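Against the Clear Plastic Box

8 June 2021

My sister-in-law moved house last year and paid a professional organizer to set up the new garage. The bill came to 800 dollars, not counting the containers. I went over to see it, and I will admit it looked wonderful. Every shelf held a row of identical clear boxes with snap lids and printed labels. EXTENSION CORDS. PAINTING. CAR. It was like walking into a very calm store.

By September she couldn't find a screwdriver.

I have been suspicious of the storage business for a long time, and that garage settled it for me. The theory behind all those boxes is that a thing which has been put away is a thing under control. I don't believe it. Most of what gets put away in a lidded box has simply been made harder to reach, and the lid gets the credit for the tidiness. Take the lid off and look inside and you find the same tangle that used to be on the floor.

The people who sell the boxes have an answer to this, naturally. You need smaller boxes to go inside the boxes. Kunurcombe, the catalog that lands on my porch whether I want it or not, offers a set of 12 inserts for the inside of a drawer you already own, and then a set of dividers for the inserts. I would like to meet the person who has that many kinds of paper clip.

I used to argue about this with Gunther Petersen, who ran the hardware store on our street until he retired. Gunther sold the clear boxes and made decent money from them, and he kept none at home. His own garage had eight open bins along the back wall, big ugly ones, with no lids and no labels. Pipe in one, rope in another, wood offcuts in the long one. When he wanted pipe he looked into the pipe bin and took a piece out. When a bin got full he stopped bringing things home. He didn't consider this a system, and he was a little offended when I called it one.

There are objections, and some of them are fair. Dust is real. An open bin in a damp basement is a bad place for wool blankets, and nobody with a toddler should leave loose nails at knee height. I keep my own Christmas ornaments in a lidded box, because they are glass and because I need them once a year. If you handle something that seldom, put any lid on it you like. My complaint is about the stuff we use every week, which has been dragged into the same treatment for the sake of a nice-looking shelf.

I also hear that open bins turn into dumps. My neighbor Iulian Lungu says so every time the subject comes up, and he points at mine. He's right that mine is a dump. But I can see that it's a dump — that is a large part of the case for it. Iulian has a wall of closed boxes and believes he is a tidy man, and last winter he bought a third tape measure.

Then there is the matter of looks, and here I think we have been sold something. A good bin is supposed to get ugly. 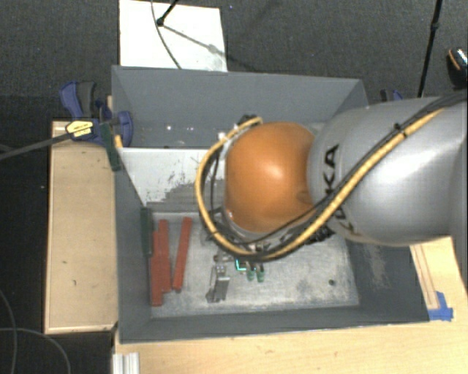

Workshops have mostly stayed out of the fashion for pretty storage, and I trust them more than I trust a catalog. Nobody there is shopping for a color that goes with the walls. You get a big gray bin with an open top and sloping painted sides, and a metal floor gone cloudy and brown with scuffing, and three red bars lying along the left side of it where anyone can see them. The white panel across the inside is scratched dark and worn ragged in one corner. I find that bin handsome, though it would never get past the organizer my sister-in-law hired. A Savcombe box would look terrible after the first scratch, and you'd feel bad about it, and pretty soon you'd be taking care of the box.

I don't expect to win this one. The clear boxes photograph well, they stack, and they make a nice click when you close them. There is a pleasure in an afternoon of sorting, too, and I don't want to be sour about it. If you enjoyed the afternoon, fine. Just don't count it as having solved anything until you have gone a few months and found what you were looking for on the first try.

My sister-in-law has started leaving the lids off, by the way. They are piled on top of the freezer, and she tells me she is looking for something to keep them in.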